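September, nearly eleven at night

What a good day! I know it was only cleaning and sorting, but I've been wanting to get at the flat's odds and ends ever since I moved to Drovham, and now I've got a proper start on it. I came home from Mockus with a full bag and spread the lot out on the round table (still my favourite thing here, that deep red, I could look at it all day).

First job was the spraying and wiping. I love an orange trigger, it makes even a boring bottle look cheerful. And the mustard cloth got an outing too – it's fraying along the edges and shedding little threads, but the pattern is so lovely and busy that I can't bring myself to cut it up for dusters.

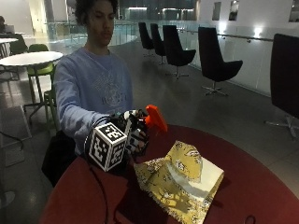 Home & Tidying

I've decided the yellow cloth stays. I might hem it, if I can find the needles, which are in one of the 5 boxes under the bed. The Flanska shop does a cotton tape that would go round the edge nicely and save me turning it under. A job for a rainy evening, and I'm looking forward to it already!

Then came the kitchen shelf, which always takes me longer than it should. I got the dark blue container out, the ribbed one with the red lid, and I was pleased all over again at how well those two colours go together. I like things with ridges, they're so much nicer to hold than smooth ones. There's a white cup out as well, a plain one, and I want it kept at the front of the shelf where I can reach it without moving everything else.
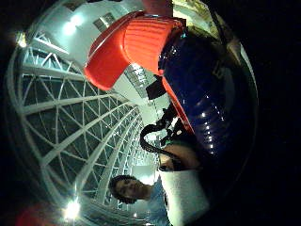
The shelf itself still needs lining. I measured it twice and got 33 centimetres deep both times, so the Clultier paper should fit with hardly any trimming. I'll do the top one first and see how I get on.

Supper was toast and the last of the plum jam, eaten standing up, and then I went back for two more drawers when I'd sworn I'd stopped for the night. Found a bus ticket, a perfectly good torch and the spare key! Must ring about the window latch in the morning, and get more jam.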